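Week 9 handout: Can machines do the chores yet?
Course notes, Robots at Home and at Work. Rosemarie Lenz

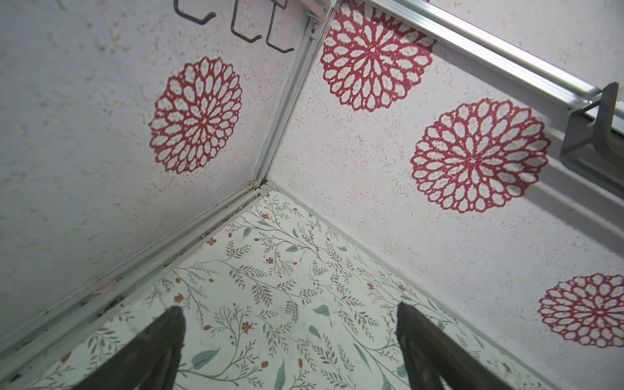

Fig. 1. Two gripper fingers over a patterned floor panel, with three wire hooks on the left wall.

Last week we finished with arms bolted down in factories. Those arms are wonderful at what they do, and most of them would be lost in your hallway. This week is about the hallway. Hanging things up, putting things away, picking things off the floor - the jobs you do while thinking about dinner.

My short answer to the question in the title is "some of them, on a good day, in a place they know." I find that thrilling! When I started teaching this course I would have said no and moved on to the next slide.

1. Why hooks are a good test

Look at the hooks in Fig. 1. They are thin bent wire, each with an upturned tip. Now imagine hanging a mug, a key ring or a dish towel on one. The arm has to bring a small opening up to a thin target, get it past the tip, lower it and let go. If it misses by a little, the mug knocks against the wire and turns in the grip, and everything the arm believed about that mug is now wrong.

You would feel the knock and fix it without looking. Many arms have a poor sense of touch or none, so they depend on what the camera shows them. A thin dark hook gives a camera very little to work with, and the fingers can block the view at the worst moment.

Stiff things (mugs, pans, keys on a ring) are the easier half. Cloth is harder. A towel has a different shape every time you pick it up, and the loop you want is usually folded underneath somewhere.

2. Busy backgrounds

Also in Fig. 1: red flower medallions on speckled walls, and a floor panel covered in twigs, leaves and little orange-red flowers. Real homes have wallpaper and rugs and tablecloths. A system that has only practiced over a plain gray table may fall apart over a floral one, and a small object with similar colors can be very hard to pick out. When you read a paper for this class, check what the surfaces looked like in testing. Then check whether they ever changed.

3. Reading a success rate

We will use the Kohlhase exercise from the course folder. In it, an arm hangs mugs on a rack, 500 tries in all, and 117 of them fail. Work out the rate yourselves before class. Then go through the failure log, which is much more fun than the rate. Of the failures, 17 were grasps that never closed on the mug at all. The others happened later, mostly close to the hook.

Things I want you to ask of any result:
Did a person put the object back in the same spot each time?
Was anybody steering?
How long did one try take?
What happened after a miss - did the arm try again, or did someone reset it?

That last one matters most to me. A slow machine that notices its own mistakes could clear a kitchen overnight. A fast one that doesn't could leave you with a floor full of broken mugs.

4. Shop floor compared with home

Shops have a big advantage: you can change the shop. In the Wetach case study the team spent 3 weeks on the arm and got nowhere, then swapped their hooks for wider pegs and had it running by lunch. Very few people will rebuild a closet to suit a robot, though I might (my closet could only improve).

The Steltex case goes the other way. Parts arrive in mixed bins, the lighting changes through the day, and it starts to look a lot like a home. Read both and bring one thing each team could have tried sooner.

For next time

Read the Truvow chapter on grasping, skipping the math in the middle if it slows you down. Choose one chore you did this week and write it out as separate motions, one per line. Include the corrections, like when you nudged or regripped or started over. Almost everyone's first list is too short, so do the chore again with the list in your other hand and add what you missed.

Bring a mug.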